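**Gripper choice for pulling and refitting hard drives in old desktop cases**

*posted by tferri in Arms and End Effectors, 54 views*

I'm setting up a cell to take apart and rebuild old office desktops. The arm is a Universal with the standard pendant, mounted over a bench made of aluminum extrusion. Right now I'm trying to decide between two grippers, the Greva two-finger and the Drindell parallel one. Both are black, both bolt to the same flange, and both are rated for more force than I need.

The parts are awkward. The drives sit in blue plastic caddies that flex if you squeeze them, and then there are the small boards, which I also want to handle. I ran 60 picks with each gripper in June at the same speed. The Greva dropped fewer parts but it's bulky, and from the wrist camera the finger plates hide a lot of what I need to see.
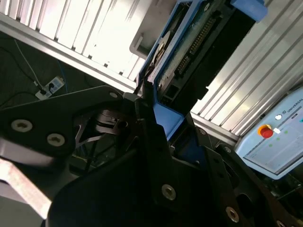 The Drindell is slimmer but the pads slip on the plastic. I tried 400 grit paper on the pads and it helped for a day. My controller is a Draltis box and it only gives me open, close and a force number, no finger position.

Has anyone compared these two on thin plastic parts? I'd like to stay with one gripper for the whole job.

Thomas Ferri

---

**mkopp_cell4**

I had both for a while. For caddies I would keep the Greva and change the fingertips. The stock tips are too wide. Mine are printed, with a thin rubber face, and they cost almost nothing to replace.

Things I'd check before you buy anything:

- Set the force low and work up. The caddy should hold its shape when the fingers close. If it bows, the clips won't line up when you put it back.
- Grip on the thick part of the caddy and stay off the end clips. I broke a few that way.
- Look at your approach angle. If you come straight down with the fingers low, you can rest the drive on the edge of the panel first, let go, and grip it again where you want it. The second grip is nearly always better than the first.

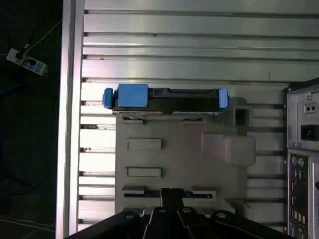

- Save the wrist camera view at the moment of contact on every pick, even the good ones. When you go back to look at misses you want something to compare them with.

On the Draltis, there is a finger position value but it's on a different register from the force. It's in the back of the manual. I don't have mine here so I can't give you the number.

---

**oldbench**

get a suction cup

---

**R. Lindqvist**

Suction is fine on a flat panel but I wouldn't use it on a caddy with handles and ribs. Not enough flat area.

I haven't used the Drindell. I did compare the Greva with a Kopecký on drive trays, 305 cycles each. The Kopecký was better on grip and worse on everything else. It was slow to close, and the cable came out on the side where I needed clearance. I went back to the Greva.

For the blocked view, try moving the camera mount to the other side of the wrist before you give up on it. You'll have to redo the hand-eye calibration, so leave yourself an afternoon.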